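3.2 Laying out before arranging

I should say up front that I came to this part of the study with a bias. I have always built a bunch straight in the hand, picking stems out of a bucket as I go, and I expected the people we watched to do the same. Most of them didn't! They put everything flat on the table first, heads up and stems down, and only then started choosing. Shahnaz Samarakoon had seen this in her pilot at Hivby and warned me about it, and I'm a little embarrassed that I didn't listen.

What interested us was the order of the row. With artificial flowers you don't have to worry about water or bruising, so the stems can lie there as long as you like, and people used that freedom to fuss (I mean that kindly). Roses tended to end up near other roses. Hydrangeas, being wide and round, got more elbow room, and the loose leaves went wherever there was a gap.
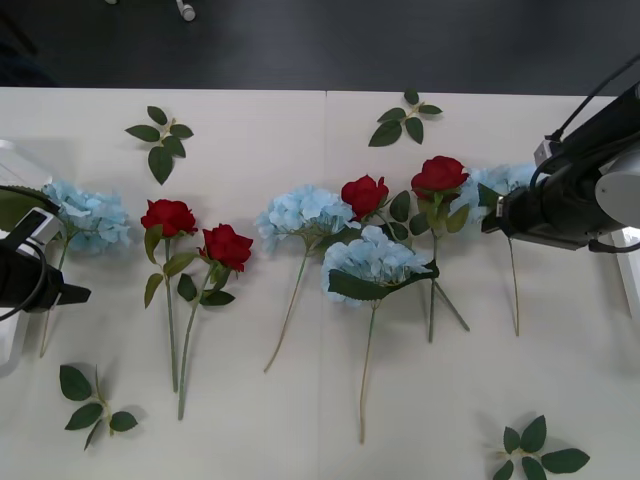 Nimal Amarasinghe and I coded each layout separately, noting which blooms were neighbors and whether any stems crossed. Crossing mattered more than I would have guessed. When two stems lay over each other, people often picked them up as a pair, and the pair usually stayed together in the finished bunch. We agreed on 49 of the 54 layouts and talked through the rest on a Wednesday afternoon, with a lot of pointing at leaves.

The set laid out in Figure 4 has four red roses and four light blue hydrangeas, all on long green stems. We kept to eight flowers throughout - with more than that, in the early tries at Hudoso, the row turned into a heap and our neighbor codes stopped meaning much.

Figure 4. Red roses and light blue hydrangeas laid flat on a white tabletop, blooms toward the upper part of the table.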